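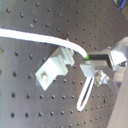 *Figure 8. White cable with its green tip at the slot of the mount, bracket at left.*

## Recording a cable task by hand guiding

Use this section to teach the arm a cable routing or insertion task on the breadboard. You need the Kernex controller, the foot pedal, and a fixture that is already bolted down.

1. Check that every fixture screw is tight. A bracket that shifts between takes spoils the whole set.
2. Set the arm to **Free Drive** and limit speed to 100 mm/s.
3. Hold the arm by the collar, above the gripper. Move it to the start pose and press the pedal once.
4. Wait 2 seconds, then guide the arm through the task. Keep the cable clear of the bracket's top edge.
5. Slow down as you near the slot. Line up the tip before you push — the recorder keeps small corrections, and they will be played back.
6. Open the gripper, back away in a straight line, and press the pedal again to stop.
7. Name the take and save it. Repeat from step 3 until you have eight good takes.

**Note:** For remote control, replace step 3 with *Connect Leader* and work from the wrist view. Scaling is set under **Input > Leader**. Leave it at the default for your first session.

**Caution:** Keep fingers out of the space between the gripper and the mount. Free Drive does not turn off gripper force.

If a take has a dropped cable or a long pause, mark it **Reject**. Rejected takes stay on disk but are left out of training.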